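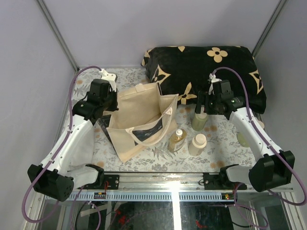 Ticket 1347: Hot water drops to lukewarm after a few minutes

Site: Plurville, upper flat
Boiler: Rothe combination, wall hung
Category: Heating and hot water
Status: Closed
Opened: February 6, 2024

Problem as reported

Kitchen tap runs hot for a minute or two, then goes lukewarm and stays there. Shower does the same but sooner. Radiators are fine. No fault code on the display. Pressure gauge reads normal. Tenant says it has been getting worse since the cold spell and is worst first thing in the morning.

Already tried by tenant: boiler off and on again, hot water setting turned up to maximum. No change from either.

Log

Entry 1
Asked tenant to put the hot water setting back to where it was. Turning it up makes the burner cut out sooner if the heat exchanger is scaled, and it confuses the readings. Asked for the tap temperature with a kitchen thermometer, running at half flow.

Entry 2
Tenant reports 41 degrees at the kitchen tap after five minutes at half flow. At full flow it is well below that but no thermometer reading was taken. Burner can be heard cutting in and out while the tap is open.

Entry 3
First visit. Checked the inlet filter on the cold supply. Some grit, cleaned and refitted. Flow rate at the kitchen tap measured at 11 litres a minute, within range for this boiler. Gas pressure at the appliance is correct with the burner at full rate. Shower mixer checked for cross-flow by closing the isolators – no change at the kitchen tap, so the mixer is ruled out.

Entry 4
Still first visit. Flow sensor reads steadily. Hot water temperature sensor resistance checked cold and warm against the table in the manual, both values good. Diverter valve moves but seems slow to come back. The flow pipe to the radiators gets warm with only the tap running. It should stay cold.

Diverter valve suspected. Cartridge not on the van. Ordered from Hiltetti, reference 4000.

Entry 5
Hiltetti sent the cartridge for the older model. The clip is different and it will not seat. Returned. Tenant told to expect a delay and to keep the tap at half flow in the meantime.

Entry 6
Second visit. Correct cartridge fitted. Old one had a split seal and black sludge around the spindle. Drained and refilled the heating side, added Amlow inhibitor. Bled the radiators, topped up the pressure, and checked the joints for weeps after the boiler had been up to temperature.

Kitchen tap now holds 52 degrees at half flow. Radiator pipe stays cold with the tap open.

Entry 7
Tenant confirms the shower is steady, including in the morning. Asked whether the setting can go back up. Advised to leave it.

Follow-up

Sludge in the old cartridge suggests the heating side needs a proper flush. Booked for July, when the heating can be off for a day. Magnetic filter to be quoted for at the same time.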